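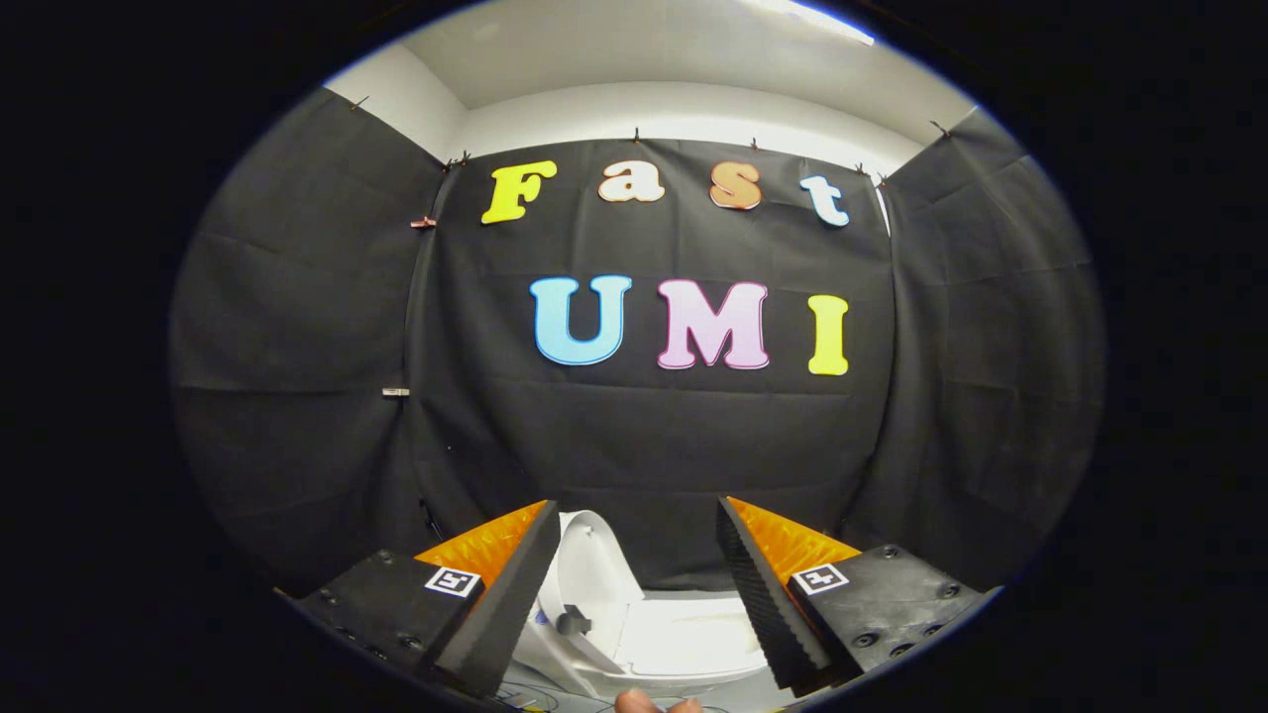 Figure 4. Black fabric hung on three sides, fastened along the upper edge.

Section 4. Preparing the Room and Setting the Hearth Plate

This section applies to the Handau 1443 freestanding stove and to the Balia surround kit supplied for it. It replaces the section of the same number in all guides issued before Tuesday, July 1, 2025. The installer should read the section in full before any packaging is opened. Work on the flue and on the connecting pipe is covered in Section 6 and must not be started until the hearth plate has been set and checked.

4.1 Before You Begin

Confirm that the following items have been delivered:

Hearth plate, part 1076
Leveling feet and lock nuts, one bag
Surround panels, left, right and header
Wall brackets with screws
Tube of Arkeck heat-resistant sealant

The serial label is fixed to the inside of the ash door. Copy the serial number onto the warranty card now. Once the surround is in place the label can be read only with the door removed.

Note: Surround panels from the earlier Tymoshchuk kit are of a different depth and cannot be combined with Balia panels, even where the finish matches.

4.2 Protecting the Room

1. Remove furniture, rugs and curtains from the working area.

2. Cover the floor from the doorway to the fireplace opening. Tape the joints between sheets so that they cannot slide underfoot.

3. If an existing fireplace has been taken out, close the opening with board until the chimney has been swept and inspected.

4. Switch off any forced-air heating or ventilation serving the room, and cover the vents.

Caution: Old mortar, plaster and fireplace cement may contain hazardous material. If the age or make-up of the existing work is unknown, stop and have it tested by a qualified person. Do not dry-sweep the debris.

4.3 Checking the Floor

1. Establish whether the floor is solid or suspended. A suspended timber floor must be assessed by a qualified person before the stove is brought into the room.

2. Place a long level on the floor where the hearth plate will stand, first from side to side and then from front to back.

3. If the floor is out of level by more than the leveling feet can correct, repair the floor. Do not stack shims under the feet.

4. Mark the centerline of the chimney on the wall and carry it down onto the floor with a plumb line. All later measurements are taken from this line.

4.4 Setting the Hearth Plate

Two people are required for this work.

1. Thread the leveling feet fully into the underside of the plate. Leave the lock nuts loose.

2. Lower the plate into position with the notch in its rear edge on the centerline.

3. Check the distance from the rear edge to the wall against the clearance table in Section 2. Where the wall contains any combustible material, the larger distance applies.

4. Adjust the feet until the plate is level in both directions. Each foot must bear firmly on the floor. A plate that rocks when stepped on has not been set correctly.

5. Tighten the lock nuts and check the level again. Tightening will sometimes move a corner slightly - if so, loosen that nut and repeat.

Caution: Do not slide the stove across the plate. The enamel will be damaged, and damage of this kind is not covered by the warranty.

4.5 Fitting the Wall Brackets

1. Hold the bracket template against the wall with its lower edge resting on the hearth plate.

2. Mark the hole positions and remove the template before drilling.

3. Fix the brackets with the screws supplied. In plaster over masonry, the screws must reach the masonry.

4. Hang the header panel first, then the left and right panels. Leave the expansion gap shown on the template between each panel and the stove body. This gap must not be filled with sealant or trim.

5. Run a thin bead of sealant along the wall side of each panel and allow it to cure for the period printed on the tube - no fire may be lit during this time.

Note: Replacement brackets are ordered as part 3561. Quote the serial number with the order.

4.6 Record of Work

Enter the final clearances in the table inside the back cover, and sign the entry. The completed table is to be left with the owner and shown to the inspector on request. Proceed to Section 5, Placing the Stove.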